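Section 10: Your first two-arm table clear

I wrote this part of the Nanemel guide after setting up my own pair, so it's the order that worked for me. Give yourself 21 minutes the first time. Geetha Devadiga at Storkside does it faster, but she's had practice!

1. Switch on both bases and wait for the green lights. If one stays dark, check the plug before you go digging through the menus (I lost most of an evening to that).

2. Clip the cables along the near rail. Leave some slack at the wrists or you'll get error 129 as soon as an arm turns.

3. Put your bins down first, then the dishes and cloths. Keep everything where both overhead and wrist views can find it.

4. Open the Guver app, pick "Table clear" and tap Teach. The app calls the arms right and left from the robot's side, so if you're facing it across the table they're swapped. Yep, I mixed them up too.

5. Bring each gripper down slowly over its item. Cloth wants a firm press. For a bowl, line the fingers up with the rim and go in gently.

6. Tap Save, then run it at speed 2.

Note: Clear bins can throw bright reflections under ceiling lights. If the wrist view loses the edge of one, turn the bin a little and try again.

Caution: Keep your hands off the table while the arms are live, and know where the red button on the base is before you tap Run.
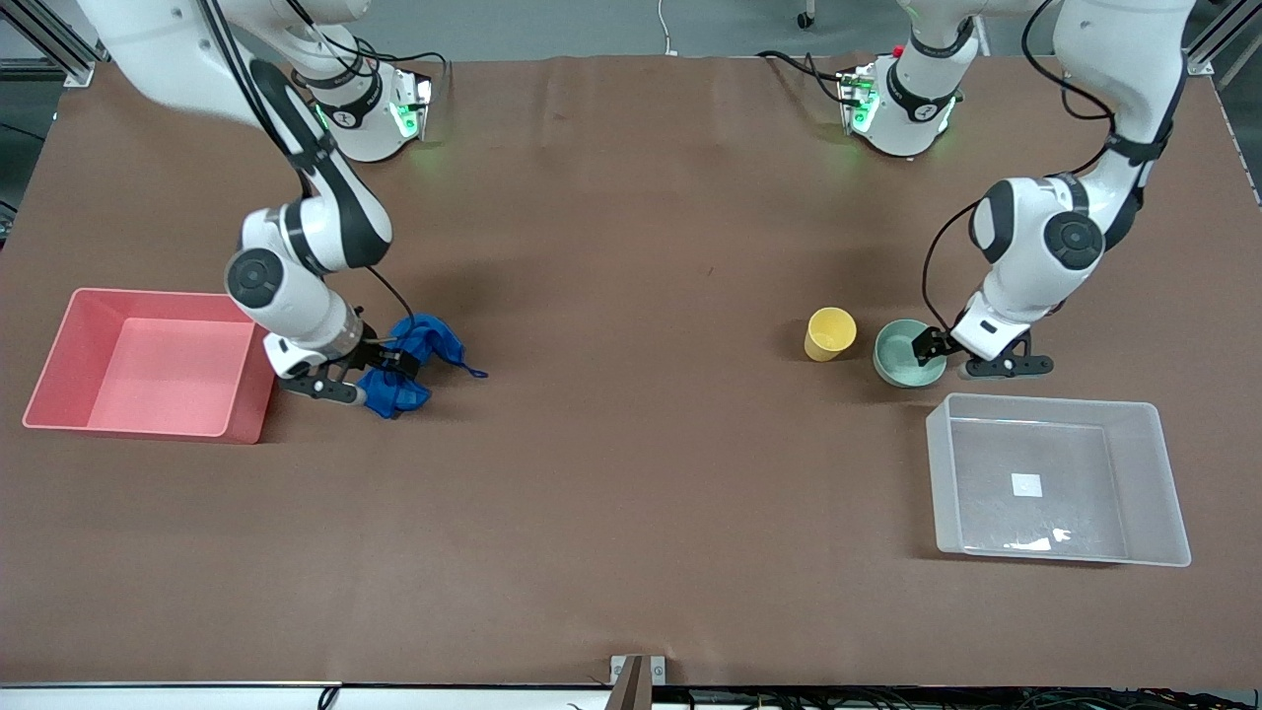
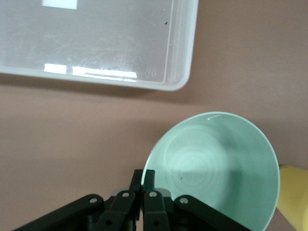 Fig. 10. Table clear with the green bowl: both arms at the table (first), wrist view near the rim (second).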